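I got to Plurcombe a little before 9 in the morning and Maj-Britt Viklund was already on her second pot of coffee, sleeves up, arguing with a zipper. She runs a textile repair studio there, and if you've ever sent off a beloved tablecloth with a hole in it and gotten it back looking like nothing happened, there's a decent chance it crossed her table.

"Sit anywhere that isn't fabric," she told me, so I stood for a bit.

She started out hemming pants for neighbors and charging 2 dollars a leg. "I thought I was rich!" she said, laughing. "Then I bought thread." These days she works mostly on household linens, curtains and bedspreads, the big stuff most tailors don't want to touch. I asked why on earth anyone would choose that, and she shrugged. "Clothes come with opinions. People stand in front of the mirror and suddenly it's my fault they have hips. A curtain just hangs there."
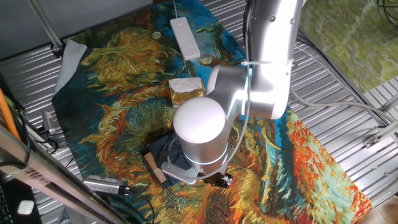 Big pieces have their own headaches, though, and we spent most of the morning on those. The main one is finding the damage in the first place. A plain white sheet will show you every pulled thread, but with a large patterned cloth like the one spread out on the metal tabletop, your eye slides right over a tear. Maj-Britt goes over prints with her fingertips before she even picks up a needle (she closes her eyes for it, which I tried, and I found a crumb). "The pattern is hiding things from you," she said. "It's also going to hide my stitches later, so I forgive it."

Then there's the money question. A customer named Awuor Massawe once brought in a bedspread she'd paid 100 dollars for, and the repair quote came to 200. I figured that was the end of the story. Nope! "She said fine, when can I have it? Her mother had slept under it. What am I going to do, tell her to go shopping?"

I wanted to know what the rest of us should be doing at home. Wash less, she said, and cooler, and stop yanking things off the line. Mend the hole while it's small enough to be boring. She's not fussy about tools either, and she keeps all her needles in an old mint tin that doesn't close properly.

She's taking on a student in March, Linnea Fjeld, who has so far only sewn buttons and one very long scarf. I asked if that worried her. "A scarf is all edges," Maj-Britt said. "She'll be great at hems."

Then the zipper gave up, and so did she, and we went out to get lunch.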